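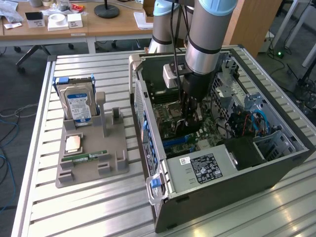 Looking after the PC cell

24/10/2025

I run a small robot cell that takes desktop computers apart and puts them back together. On the job sheets it's called Plirkidum, and I've been keeping it going since last December. Most of my time goes into the fixture, the gripper fingers and the cables, so those are what I'll write about.

The parts tray is 3D printed in gray. It has a square recess for the CPU, a long slot for a memory stick and an upright slot at the back for the hard drive. I'm on my third print of it. The first had a CPU recess that was too tight, and the second warped at one corner. I now print it slower and leave it on the bed overnight.

The tray and the computer both sit on a slatted aluminum bench. The slats are handy for fixing things down, but screws creep. I go over every bolt after 160 cycles and put a paint pen line across each head. If a line has split, the bolt has moved, and I check the taught positions again before anything else runs.

Fingers come next. I wipe the pads with alcohol at the start of a shift and swap them when the edges round off. The last pair went 166 cycles, a bit longer than I like. A graphics card is the part that shows up a worn pad first — it's heavy at the fan end and wants to swing. 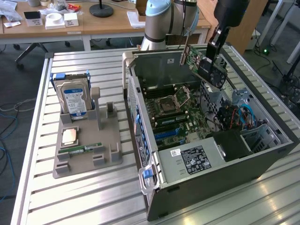 I keep the speed down to 20 percent for any move over the open case, and I leave it there even when a program has been running clean for days. The case has plenty to catch on, mainly the loose wires between the drive cage and the board. I tuck them back by hand before a run.

The arm's own cables get a look every week. I had one rub through near the wrist in the summer, and the spare from Lakatos took 62 days to reach us in Eststead. I keep two on the shelf now, plus a spare set of pads.

Next job is to reteach the memory slots. The stick goes in a hair off square, and I want to know whether it's the tray or the tool offset. I'll start with the tray.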